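Cuaderno de laboratorio, sección de trazas y armas blancas
Mayo de 2022

Caso Flarano, apuñalamiento en un bar. Recibidas 2 navajas y una camisa. Precintos íntegros, cotejados con el acta. La navaja A mide 131 mm de hoja; la B, bastante menos. Positivo presuntivo de sangre solo en A, junto a la guarda. Seis hisopos tomados, secado a temperatura ambiente. 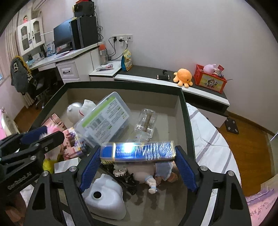 Poonam Kashyap objeta que el corte de la camisa no basta para atribuirlo a la hoja A, porque el tejido cede casi 2 mm al tensarlo. Pide repetir la medida sin tensión y con testigo métrico.

Se acepta. Repetida: el ancho sigue siendo compatible con A, sin excluir B. Pendiente el perfil de ADN; Takumi Arai lo da para junio. No adelantar nada al juzgado.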